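홈 | 자유게시판 | 살림방 | 버리기방 | 나눔장터 | 로그인

살림살이 광장 > 버리기방

물건 줄이기 1년 결산, 그리고 다시 산 물건들

글쓴이: 빈서랍
2018년 3월
조회 868

작년 봄에 이 방에 "하루에 하나씩 버리겠습니다"라고 호기롭게 써놓고 사라졌던 사람입니다. 기억 못 하셔도 됩니다. 저도 석 달쯤 잊고 살았습니다.

결산부터 하면 공책에 적은 게 39개입니다. 하루에 하나라고 했는데 계산이 안 맞는다고 하실 분 계실 텐데, 중간에 여름이 있었습니다. 여름에는 사람이 뭘 버릴 기운이 없습니다.

내보낸 것 중에 생각나는 것만 적습니다.

- Brulleo 캡슐머신. 캡슐 가격을 한 번 따져본 다음 날 내놓음
- Radereck 수납함 세트. 수납함을 버리려고 보니 안에 다른 수납함이 들어 있었음
- 대학 때 전공책. 펴보니 밑줄이 2장까지만 있었음
- 손님용 이불. 손님이 없음
- 와플 기계. 와플은 사 먹는 음식이라는 결론

그리고 다시 산 것.

- 손님용 이불. 버리고 보름 뒤에 동생이 왔음
- 수납함. 같은 Radereck. 색만 다름
- 감자칼. 왜 버렸는지 공책에 이유가 없음

제일 힘든 건 책이나 옷이 아니고 "혹시 몰라서" 칸이었습니다. 전자제품 상자, 어디 것인지 모르는 나사, 리모컨 뒤 뚜껑. 나사는 도로 넣어놨습니다. 어딘가가 무너지고 있을 것 같아서요.

그래도 탁자 위만은 지켰습니다. 1년 동안 제가 이룬 것의 거의 전부입니다.

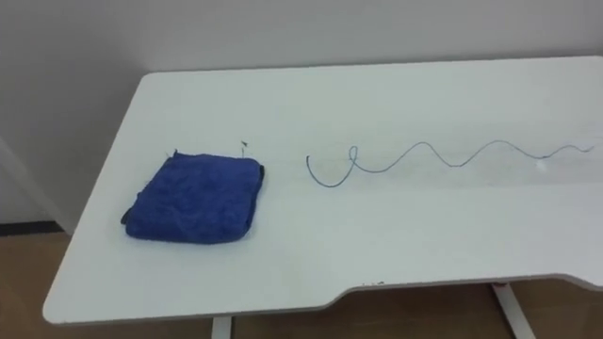 흰 탁자와 파란 천

내년 결산 때 뵙겠습니다. 여름은 또 쉽니다.

댓글

곰솥주인
손님용 이불은 버리는 순간 손님이 생기는 물건입니다. 저희 집은 교자상이 그래요. 내놓고 나서 명절에 시댁 식구가 저희 집에서 모이자고 하셔서 신문지 깔고 먹었습니다. 다들 소풍 같다고 하셨는데 표정은 소풍이 아니었음.

낙장불입
하나 여쭙겠습니다. 캡슐머신은 버리신 겁니까 파신 겁니까. 글에는 "내놓음"이라고만 되어 있네요. 멀쩡한 가전을 버리는 걸 자랑하는 글이 이 방에 너무 많아서 묻습니다.

빈서랍
팔았습니다. 60만 원 주고 사서 얼마에 팔았는지는 가족도 보는 게시판이라 안 적겠습니다.

낙장불입
그럼 다행이고요. 다만 수납함은 어떻게 된 건지도 궁금합니다. 같은 걸 버리고 같은 걸 또 사는 건 물건을 줄인 게 아니고 돈을 줄인 겁니다.

빈서랍
그 문장 공책에 옮겨 적었습니다. 아프네요.

베란다파
낙장불입님 말씀이 맞긴 한데 방 이름이 버리기방이에요. 여기서 왜 버리냐고 하시면 낚시방 가서 물고기가 불쌍하다고 하는 거랑 비슷해집니다.

낙장불입
물고기 불쌍한 건 맞지 않나요.

베란다파
그건 그렇네요.

삼단선반
저는 의견이 좀 다른데요. 하루 하나씩 버리기는 방법부터가 별로라고 봅니다. 매일 버릴 걸 찾다 보면 나중에는 쓰는 물건까지 의심하게 돼요. 감자칼이 딱 그 희생자예요. 저는 구역을 정해서 합니다. 이번 주는 싱크대 아래, 다음 주는 신발장. 신발장에서 멈춘 지 두 달 됐지만 방법은 이게 맞습니다.

곰솥주인
신발장에서 왜 멈추셨는지가 중요할 것 같은데요.

삼단선반
결혼식 때 한 번 신은 구두가 있는데 남의 결혼식이었어요. 발이 아파서 다시는 안 신는데 비싸게 줬어요. 지금 그 구두랑 대치 중입니다.

나무젓가락왕
저는 버리기보다 안 들이기가 먼저라고 생각하는 쪽입니다. 배달 올 때마다 오는 젓가락이 서랍 하나를 다 차지했는데, 안 주셔도 된다고 적어도 옵니다. 사장님들이 정이 많으세요. 닉네임은 그때 지었습니다.

베란다파
젓가락은 나눔장터에 올리면 금방 나가요. 캠핑 가시는 분들이 가져갑니다. 저번에는 젓가락 드리고 감을 받아서 결과적으로 짐이 늘었음.

빈서랍
그럼 저도 탁자 위 하나만 더 올리겠습니다. 지켰다고 큰소리쳤는데 이런 날도 있습니다.
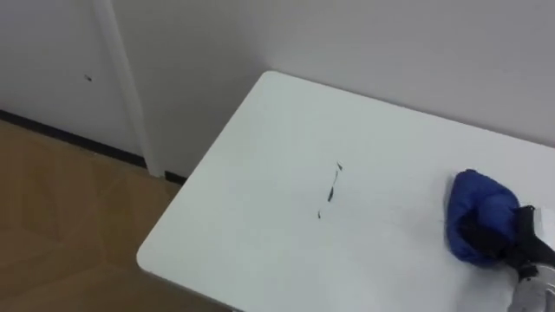

2쪽 / 총 3쪽

곰솥주인
아니 자국이 있네요 ㅋㅋ 저희 집 식탁에 비하면 저 정도는 무늬입니다. 애 둘 키우면 흰 식탁은 꿈에서나 쓰는 물건이에요.

삼단선반
흰 상판을 고른 것부터가 용감하십니다. 저희 집은 다 짙은 나무색이에요. 더러움이 없어지는 게 아니라 제가 모르게 될 뿐인데 그 차이가 저한테는 큽니다.

나무젓가락왕
다시 안 들이기 얘기로 돌아가면, 저는 사고 싶은 게 생기면 한 달 기다립니다. 한 달 지나도 생각나면 사요. 이걸로 Joltano 발마사지기를 막았습니다. 친구네 가서 한 번 써보고 며칠을 앓았는데 한 달째 되니까 이름도 가물가물하더라고요.

낙장불입
Joltano 저 있습니다. 옷걸이로 쓰고 있어요. 한 달 기다리기는 좋은 방법이라고 봅니다. 저는 할인이 사흘 뒤에 끝난다는 말을 못 이겼습니다.

나무젓가락왕
그 할인 아직 하고 있던데요.

낙장불입
압니다.

초보정리
안녕하세요, 눈팅만 하다가 처음 씁니다. 다들 사진이랑 편지는 어떻게 하세요? 엄마가 저 초등학교 때 그림일기까지 다 보내주셨는데 상자가 방문 앞을 막고 있어요. 버리자니 나쁜 사람 같고 두자니 화장실 갈 때마다 정강이를 찧습니다.

베란다파
찍어서 파일로 남기고 몇 권만 두세요. 저는 그렇게 했습니다.

곰솥주인
반대요. 찍어놓은 건 안 봅니다. 저 외장하드에 사진이 3,000장 넘게 있는데 열어본 게 하드 살 때예요. 종이는 이사할 때라도 한 번 보잖아요. 그림일기는 두시고 방문 앞에서만 치우세요.

베란다파
안 보는 건 종이도 마찬가지죠. 이사할 때 보는 건 보는 게 아니고 이사를 안 하는 거예요. 저희 남편이 앨범 펴놓고 앉아서 저 혼자 부엌 다 쌌습니다.

곰솥주인
그날 남편분은 행복하셨을 거 아니에요.

베란다파
네 그분은요.

삼단선반
초보정리님, 유품이나 편지 같은 건 맨 마지막에 하는 거예요. 처음부터 그걸 잡으면 그날은 끝입니다. 양념 서랍부터 하세요. 유통기한이 대신 결정해 줍니다.

초보정리
양념 서랍 했습니다! 카레 가루가 저보다 이 집에 오래 살았더라고요. 전에 살던 분 건가 봐요. 그림일기는 침대 밑으로 넣었어요. 일단 정강이는 살았습니다.

빈서랍
침대 밑은 버린 것도 아니고 둔 것도 아닌 훌륭한 땅입니다. 저도 거기 많이 있습니다.

낙장불입
침대 밑은 결산에 안 들어갑니까?

빈서랍
그 질문은 못 본 걸로 하겠습니다.

나무젓가락왕
옷은 다들 어떻게 하시나요. 살 빼면 입을 바지가 사이즈별로 있습니다. 제 몸의 역사관 같은 거예요. 관람객은 저 하나고요.

곰솥주인
수거함에 넣으세요. 빠지면 새 바지를 사면 되고 안 빠지면 안 입으면 됩니다.

삼단선반
수거함 말고 Rawashdeh 가게에 가져가 보세요. 저희 동네 중고 옷집인데 상태 좋은 건 무게로 안 치고 한 벌씩 값을 쳐줍니다. 단점은 나오는 길에 남의 옷이 예뻐 보인다는 것. 저는 두 벌 드리고 한 벌 들고 왔으니 아직은 흑자예요.

낙장불입
거기 저도 갑니다. 그런데 지퍼 고장 난 건 안 받아요. 고쳐서 가져가려고 맡겼더니 수선비가 옷값보다 더 나왔습니다. 고친 김에 제가 입고 있습니다.

베란다파
낙장불입님은 버리기방에서 뭘 버리신 적이 있나요? 시비가 아니고 진짜 궁금해서요.

낙장불입
닉네임 보시면 됩니다. 저는 한 번 내놓은 건 다시 안 들이는데, 그러려면 애초에 안 내놓아야 합니다.

베란다파
이해했습니다. 동의는 안 합니다.

빈서랍
댓글 보고 주말에 "혹시 몰라서" 칸을 다시 열었습니다. 리모컨 뒤 뚜껑은 드디어 내보냈고요. 나사는 이번에도 못 버렸습니다. 대신 빈 잼 병에 넣었더니 소장품처럼 보여서 일이 더 커졌습니다. 탁자는 계속 지키는 중입니다.

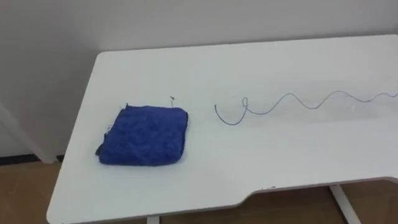
파란 수건 한 장

초보정리
저도 탁자부터 해볼걸요. 지금 제 탁자는 우편물 때문에 무슨 색인지 기억이 안 나요.

곰솥주인
우편물은 현관에서 뜯어서 봉투는 거기서 버리고 들어오세요. 고지서는 냉장고. 광고지는 읽지 말고 바로. 읽으면 피자를 시키게 됩니다.

나무젓가락왕
그리고 젓가락이 옵니다.

삼단선반
나사 버리지 마세요. 저는 작년에 다 버리고 나서 신발장 문 경첩이 빠졌습니다. 맞는 나사 찾으러 철물점에 갔더니 사장님이 그런 건 보통 집에 있다고 하시더라고요.

빈서랍
무너지고 있을 것 같다고 한 게 삼단선반님 댁이었군요. 혹시 필요하시면 병째로 드립니다.

삼단선반
사양합니다. 저 지금 안 들이기로 했어요. 구두는 아직 그대로 있고요.

버리기방 최근 글
- 냉동실 맨 아래 칸에서 나온 것의 정체를 아시는 분
- 이사 일주일 전인데 아직 상자를 고르고 있습니다
- 시어머니가 주신 냄비, 몇 년 지나면 제 것인가요
- 나눔장터에서 받은 화분이 너무 큽니다
- 쇼핑백을 모아둔 쇼핑백 정리법
- 다 쓴 볼펜 구분하는 법 (의견 갈림)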